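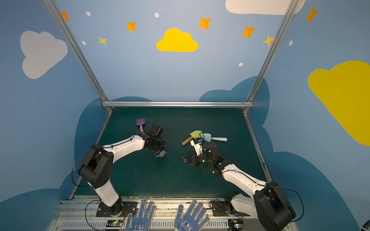
The grippers were the main business of the Balgate bench group meeting on Sun 26 February, and they took up most of the afternoon. Hafiz had run the toy garden tools again on both arms with the old fingers and then with the Van Wijk fingers, and brought his sheets. The flat pieces are still the hard ones. The purple spatula with the pink handle, lying just beyond the left gripper, was the one we spent longest on, as its handle is easy to hold and its blade is not. The light blue one with the white handle is treated as the second test piece from now on.

Present: Hafiz Menon, Hidayah Tarigan, Yoga Purba, Mererid Bowen (minutes)
Apologies: Endang Kusuma

1. Minutes of the December meeting
Agreed, with one correction. Item 4 should say that the spare finger pads were ordered by Yoga and not by Hidayah.

2. Matters arising
The clamp on the rail has been tightened. The label for the emergency stop is still to be printed. Hidayah has the template.

3. Old fingers against Van Wijk fingers
Hafiz did 40 picks with each set on the light blue tool, taking it by the handle. The old fingers held on 30 of them. The Van Wijk fingers held on all but six. He did not think the difference was all down to the fingers, as he had improved the approach angle between the two sets and had not gone back to repeat the first.
Yoga asked for the first set to be done again at the new angle before anything is bought. Agreed.
Picks by the blade were poor with both sets. The usual fault was one finger riding up over the edge and pushing the tool away across the mat. Hidayah suggested coming down until the fingers just touch the mat and then closing slowly. Hafiz has tried this by hand control and it helps, but it marks the finger tips.
Action: Hafiz to repeat the old set. Yoga to look for a softer tip.

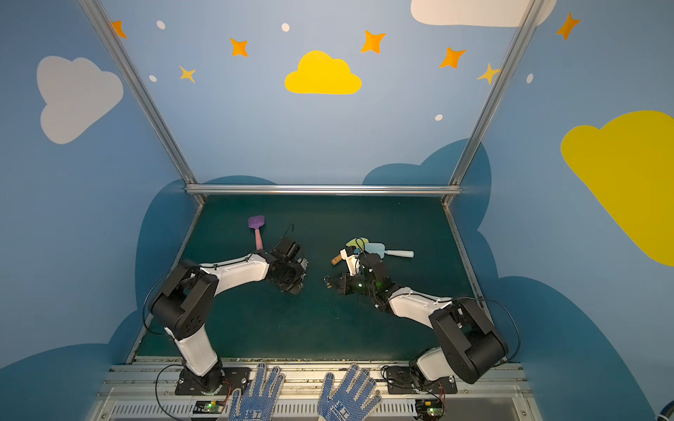
Mererid Bowen

4. Working with both arms close together
Yoga has been bringing the two grippers tip to tip over the middle of the mat to check that the arms agree on where they are. With the tools lying so near the grippers there is not much room to come in low, and he asked that the check be done before the tools are put out. Agreed.
He found that the right arm stops a little short of where it is told to after a long session. The left does not. Hidayah thought the shoulder joint was the likeliest place to look and Yoga thought the mounting plate. Both will be checked, plate first.
The cable on the right arm, from the upper joint down towards its base, was discussed. It does not catch at present but Hafiz would like it tied in before the faster trials.
Action: Yoga to check the plate bolts and report. Hidayah to tie in the cable.

5. Controller
Hidayah has had the Benen controller on loan and ran it against ours on the same recorded movements. The Benen is smoother at slow speed and its stop is quicker. Setting it up took her most of a day and the manual is out of date in several places. It also drops its settings if it is switched off at the wall, so please use the menu.
The quoted price is £3,776 for the pair. Yoga was in favour, Hafiz was not until it has been tried with the Van Wijk fingers fitted. No decision made. Hidayah will ask if the loan can be extended.

6. Camera position
Endang sent a note asking for the camera to be kept where it is until the repeat picks are finished, so that the recordings can be compared. Agreed. She also asks that file names carry the finger set as well as the arm, as several of the last batch could not be told apart.
Action: all.

7. Any other business
The hex keys have gone missing again. Yoga will bring his own set and would like them back at the end of the day.
The bench is booked for Hafiz on the morning of the next meeting, so we will start after lunch. Mererid to send round the time.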